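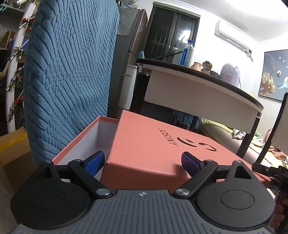 Drordale Library Extends Tool Lending to Jurnano Branch

21st May

The Drordale Public Library will open a second tool lending desk at its Jurnano branch next month, following a trial at the main building that ended in April. The library recorded 203 loans during the trial, most of them hand tools for garden work and small household repairs.

Cardholders aged 18 and over may borrow up to four items at a time for a period of 13 days. Loans may be renewed once, provided that no other cardholder has placed a hold. Items must be returned to the branch from which they were borrowed - the outdoor book drop may not be used for tools of any kind.

The new desk will occupy the former periodicals room on the ground floor, which has been fitted with shelving supplied by Postma. Sosex, the hardware firm on Mill Street, has agreed to sharpen blades and replace worn handles for the first two years of the service. Power tools will remain available at the main building only.

Borrowers will be asked to sign a short safety agreement at their first visit. There is no charge for loans returned on time. Late fees will follow the schedule already in use for audio equipment, and the cost of lost items will be billed to the cardholder's account.

Residents who wish to donate tools should contact the main desk before bringing them in. The library cannot accept ladders, chainsaws or items with damaged power cords. A full list of tools will be posted in the online catalog when the desk opens.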